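Sturnolmont Tenants' Association
Minutes of the regular meeting
Wednesday, August 24, 2022, 7 p.m., shared room, ground floor

1. Opening
The chair opened the meeting late, as the door code had been changed again and not everyone had it. Minutes of the last meeting were approved with one correction: the roof was described as "repaired." Those present asked that it read "worked on."

2. Water billing
A letter from Pradon was read out. Pradon proposes to replace the flat water charge with meters in each apartment, to be read remotely through a system called Luteo. The letter says tenants will save "up to 25 percent." It was asked who saves that much, and compared with what. The letter does not say. It was also asked why the building manager would pay for meters if the result is that Pradon collects less money. There was no answer to this in the letter either.

One tenant was in favor, having lived alone for years while paying the same as a family. Several agreed that this was a fair complaint. Others pointed out that the monthly service fee is mentioned only on the back page and has no figure next to it.

The tenant who had been through a similar change at the Nkuna building reported that the first bills there were estimates, that the second bills were also estimates, and that the real readings came in January. Not all of them matched what people thought they had used. The chair noted that this was one person's account and asked for copies of the bills if they can be found.

Agreed: write to Pradon asking for the service fee in dollars, the contract length with Luteo, and a sample bill. No tenant should sign the consent form before there is a reply. The form has no deadline on it, although the cover letter calls it urgent.

3. Elevator
Out of service 4 times since the last meeting. Pradon's position is that the elevator "meets all requirements." A request for the inspection report was sent and acknowledged. The report was not attached. Ask again, and this time ask for the date of the inspection as well.

4. Bike storage
The quote for new racks came in at $515, delivery not included. The meeting was not convinced that racks are the problem when half of the space is taken up by bikes with flat tires. Tag the bikes first, wait a month, then look at the quote. One objection, from the person who got the quote.

5. Laundry hours
Proposal to close the laundry room at 9 p.m. was discussed for more than 2 pages of the secretary's notes, which are not reproduced. No vote. The noise complaint concerns one dryer, and it was suggested that the dryer be fixed.

6. Shared room
Pradon's listing for vacant units now calls this room a "work lounge." Whether that means the rent will go up was asked and not settled.

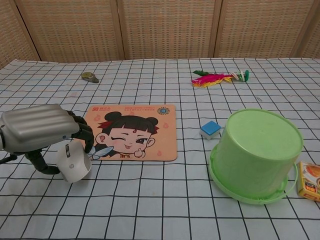
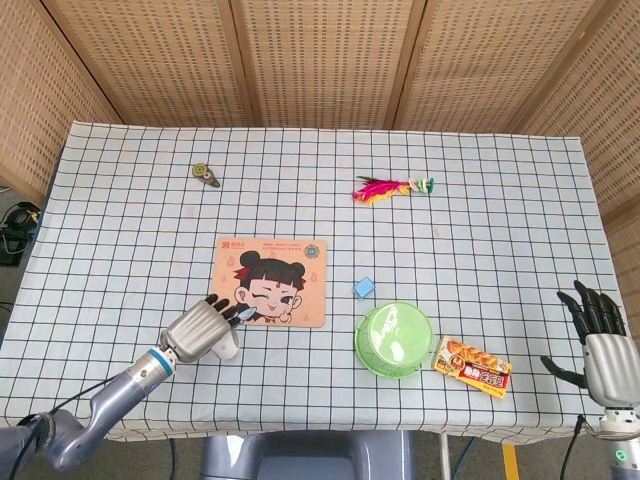

Shared room. First photo: computer mouse and orange mouse pad. Second photo: woven folding screen and table with grid-pattern cloth.

7. Next meeting
Date to be set once Pradon replies about the meters, or at the end of next month if it does not. Meeting closed at 8:50 p.m.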